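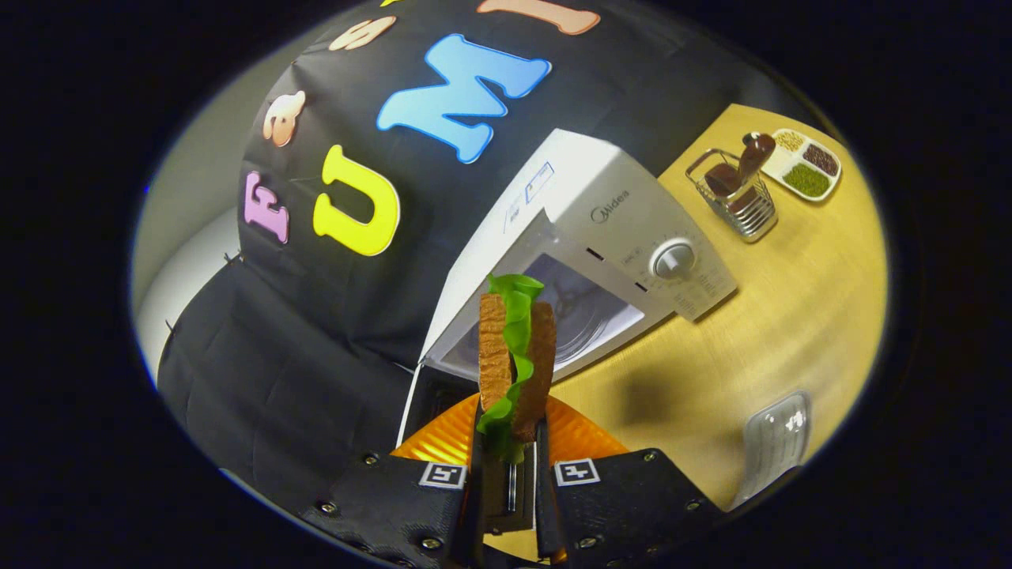 4. The open day at Wenaddale

4.1 How we came to be there

I had been asking to see a teaching session for months, and what I got in the end was an invitation to the Sunday open day, which suited me much better. At a proper session I would have been told to sit at the back and keep quiet. At an open day you can stand where you like, ask daft questions and listen to everyone else's daft questions too, and for a study of how people talk about robots learning from them (Section 2) that was exactly what I was after.

Wenaddale is one long room with a tea urn at the wrong end of it. Gebremedhin Seyoum ran the demonstration table and Bernadette Ó Dálaigh looked after the door and the sign-in sheet. I came with Ctibor Vávra, who took notes on a clipboard while I did most of the talking, an arrangement he says was not discussed beforehand. We were there from opening until the lights went off. By then 386 people had signed the sheet, and we had short chats with 70 of them, all adults, all of whom had watched at least one full run at the table. The chats are the material for Section 5. What I want to do here is give some idea of what they had been watching, as a lot of the quotes later make very little sense otherwise.

4.2 The table

The demonstration was a kitchen job. There was a microwave with a big round knob, a toaster, a couple of bottles, a sectioned tray with dried beans and the like in it, and a sandwich with green lettuce in it. A black cloth hung at the back with foam letters stuck on. The job was to get the sandwich in or out of the microwave using a hand-held gripper, with a camera on the gripper recording the whole thing from close up. No robot arm takes part at this stage. A person does the moving, the recording keeps hold of what the fingers did and what they were near, and the arm gets its turn much later, on recordings from a great many runs. Gebremedhin explained this to every new group, and I must have heard it thirty different ways, as he never once used the same words twice.

I should say something about the square black-and-white markers on the fingers, as they came up in so many of our chats. They are printed patterns that the camera can find easily, and they let the software work out how far apart the fingers are at any moment. One woman asked me if you could scan them for the menu. Ctibor wrote that down and underlined it, and it ended up being the start of our whole category of "borrowed explanations" (Section 5.3), so I am very grateful to her!

Figure 3 is a view from the gripper itself, and we printed it large and showed it to people during the chats. Most of them had only seen the table from the side, over someone's shoulder, and the change of viewpoint got them talking far more than any of the questions Ctibor and I had sweated over the week before.

Figure 3. The demonstration table from the hand-held gripper, with the microwave door open and the sandwich inside. The markers are on the two finger pads; a second gripper is held up at the right.

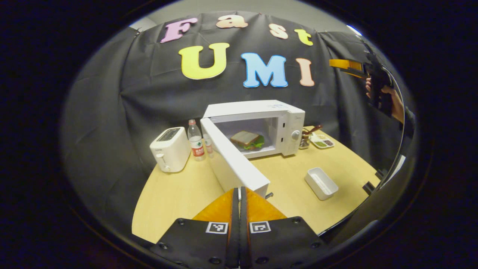
What people said first, nearly always, was something about the door. I had expected the sandwich to get all the attention, being the soft and awkward thing, and in our pilot at Costello that is how it went. At Wenaddale people went straight for the door. Does it know the door is open? Would it shut it? What if it were only open a crack? Gearóid Ó Ceallaigh, who was helping at the table that day, told me he gets the door question from engineers as well, so it isn't a matter of knowing or not knowing the field. My own guess is that everybody has, at some point, knocked an elbow on a cupboard door they had left open themselves, and they look at the table with that elbow in mind.

The second most common remark was about the wide view. The lens takes in a great deal at once, the letters on the cloth and the toaster and the far side of the table, and it goes dark and curved at the rim. Several people took this to mean that the machine would be "looking at" all of it. I found it quite hard to answer them well. The honest reply is that all of it is recorded, and that what the learning later makes use of is another matter, and not one I could settle standing beside a tea urn. I tried out a few versions. The one that went down best was comparing it to driving past a row of shops: you have seen them all, and you could not say what was in the windows. Kieran Rafferty, reading a draft of this section, thinks the comparison gives the machine too much credit. He may well be right, but I have left it in, as it is what I said on the day and it will have coloured the answers that came after it.

4.3 Having a go

In the afternoon the gripper was offered to anyone who fancied it. I had a turn early on, before the queue built up, and I was dreadful. You'd think that picking up a sandwich would be well within the powers of a grown adult, but your hand is some way behind the fingers, and your wrist keeps wanting to do things the gripper can't. I also found that I slowed right down and held my breath. Ctibor, who is annoyingly good with his hands, said he didn't feel any of that.

Of the people we chatted to, 9 had a go themselves before talking to us. That is far too few to compare with the rest in any serious way, and I won't pretend otherwise. All the same, their talk had a different flavour. The watchers mostly said "it" (it picks up, it puts down, it learns) and the ones who had held the gripper mostly said "I" or "you", even when I asked about the robot in so many words. One man told me, with some pride, that he had taught it sandwiches. I didn't have the heart to bring up the 100 runs that Gebremedhin had told me he likes to have before he thinks a job is worth training on.

We come back to this "I" and "it" business in Section 5.4, with the transcripts.

4.4 What an open day does to the data

There are some obvious snags in collecting talk this way. The room was loud. People came in families and answered for one another, and more than once I had a perfectly good answer from somebody's husband and nothing at all from the person I had asked. Gebremedhin's explanations went into everyone's ears before ours did, so when a visitor says "it keeps hold of what the fingers did", that phrase is his, and we have tried to mark such echoes in the transcripts where we could spot them. We'll have missed some.

I was also, I think, too keen. Listening back, I can hear myself agreeing with people before they had finished, especially in the first hour. Ctibor went through the recordings and flagged every place where I had put a word in someone's mouth, and those stretches are left out of the counts in Section 5. He enjoyed this rather more than he needed to. The remaining material is still plenty to work with, and it has a looseness to it that we never got at Costello, where people sat across a desk from us and told us what they supposed we wanted to hear.

Bernadette has asked if we would come back in February, when the table is to be set up with a different job on it, and we have said yes. We'd like to ask fewer questions next time, and to get to people while they are still in the queue.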